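From: Csenge Barta
To: Skondent sewing and paper crafts list
Date: Sep 27, 2020
Subject: Re: [skondent] covering the table for cutting out

Manolis Koutsoukos wrote:
> I have moved my cutting out to the big table in the dining room and
> my wife would like the table to survive it. Do you all take the
> tablecloth off first, or leave it on and put the mat over the top?
> Mine slides about when I lean on it. Also, does it matter what color
> the mat is? The one I have is green and I can hardly see my navy
> fabric on it.

Hello Manolis, and hello everyone,

What a nice question to come home to! I've been meaning to write to the list since June, when Levente asked something along the same lines and I promised him a proper answer and then got buried in curtains (still not hemmed, before anybody asks).

I leave the cloth on. I know Ezequiel will disagree with me, and he has a point, a bare table is flatter and the mat stays put better. But I like having something soft around the edges where I set down the scissors and the tape measure and my tea, and a good strong pattern hides the chalk until I get around to shaking it out. For the sliding, try a piece of that rubbery shelf liner underneath, cut a little smaller than the mat so it doesn't peek out. Mine came off a roll from Gulyás, the hardware place, and it has lasted through more projects than I can remember. If your cloth is a slippery one, put a second piece between the cloth and the table, or the whole lot will travel together.

As for the color, I wouldn't buy a new mat over it. I work on a dark green one too, and when I have something dark to mark out I lay white underneath or beside it so the edge shows up. An old pillowcase will do if you're only marking, and paper is fine for tracing. Just take it away again before you use the rotary cutter, or you will have a very neatly sliced pillowcase, as I do.
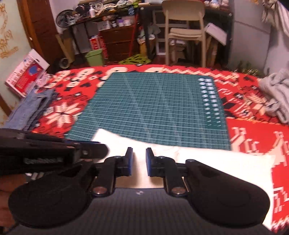

Red patterned cloth, dark green mat, and the white sheet in front of it.

You don't need the white to be square or tidy for this, any old offcut will do as long as it lies reasonably flat. I keep a drawer of them, and Ákos says it is the only drawer in the house that never shuts.

One more thing, and then I'll let you go. Please don't leave the mat on the table where the sun comes in, or roll it up to save space. I stood my first one behind a radiator for a winter and it never did lie down flat again, though I tried books on it, and warm towels, and finally my nephew. It lives under the bed now, flat, with the long ruler on top.

Manolis, how big is your table? If the mat hangs over the side at all I'd turn it the other way, even if it means reaching farther. And do tell us what the navy fabric is going to be!

Warmly,
Csenge

P.S. Levente, I still have your pinking shears. They are in my sewing basket with your name on them.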